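**Small wooden box with a slot and a drawer: what do you keep in yours?**

**marlowpine**

Hi all, I've been reading this board for ages and finally have something to ask. I picked up one of those light wooden boxes with a slot in the top and a drawer in the front, from a shelf of unfinished pieces at the Hladun craft store over in Lukdale. I love it to bits, but it has wandered all over my table and I can't settle on a job for it. At the moment it lives with a water bottle, a pink cup, a pink tray and the little white board I scribble my notes on, so it's got plenty of company — maybe too much!

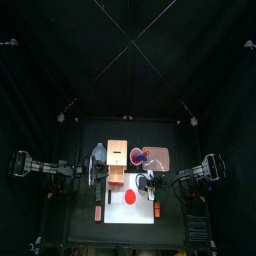 How wide does a slot need to be for folded notes? Wide enough for a card folded once, with a bit of wiggle room, so try your thickest paper before you commit to anything.

My first idea was a suggestion box for the household (dinner ideas, mostly). My second was stamps and receipts. I'd love to hear what the rest of you do.

**tansy_and_thread**

Oh, what a sweet thing to have around! Mine started out as a coin box and it was a disaster, I'm afraid, with everything rattling about whenever I pulled the drawer. Now I keep recipe cards in it, 160 of them at last tally, and it's the one tidy corner of my kitchen. I'd put yours near the cooking things. A plastic cup with a couple of spatulas standing in it makes a good neighbor for a box like that, and you could set a small metal cup on the other side for odds and ends.

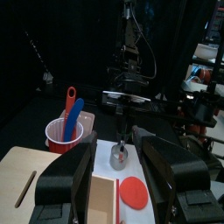
**oldferry** I'm going to disagree a little, kindly meant. Recipe cards near a stove get greasy, and bare wood soaks up grease like a sponge. I gave mine two coats of Clolteo wax and it still picked up a ring. Keep it on a desk, and let the spatulas have the kitchen to themselves.

**tansy_and_thread**

Fair point about the grease, though mine sits well away from the burners and has been fine for years. I suppose I'm a neater cook than I thought :)

**marlowpine**

Both of you are making me rethink the whole table, and I'm enjoying it far too much. One other thing I've been dithering over is the flat red piece. I had it down as a coaster, and against white it's such a cheerful color that I hate to put a mug on top of it.
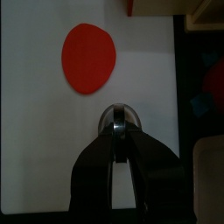
So I may leave it out just for looks and find a plain cork one for the coffee. My sister thinks that's silly, but she has 25 mugs and not a single coaster, so I'm not taking her advice on this.

**quillbramble**

Leave it out! A table needs one thing on it that doesn't earn its keep. For the box, I'm with the notes-and-cards crowd. We post a little card through ours whenever something nice happens, then empty the drawer in November and read them all over pie. It's 16 cards some years and nearly double that in others, and the kids fight over who gets to open it.

**marlowpine**

That settles it, I'm stealing the November idea. I've pulled everything into a tighter group toward the middle, with the white board where I can reach it to write on, and I'll cut up some small white cards tonight.

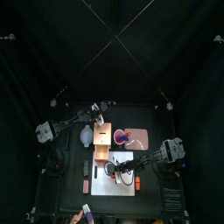 ### Drawer liners, while we're at it

**oldferry**

Before you fill it, line the drawer. Sisteck felt works nicely and you only need a scrap. Cut it a hair small, press it in dry, and leave it a day before you decide on glue.

**tansy_and_thread**

Or wrapping paper, which costs you nothing and can be changed with the seasons. I've never glued mine and it hasn't budged.

**oldferry**

Paper tears at the corners! But I've said my piece, and I look forward to hearing which one you go with.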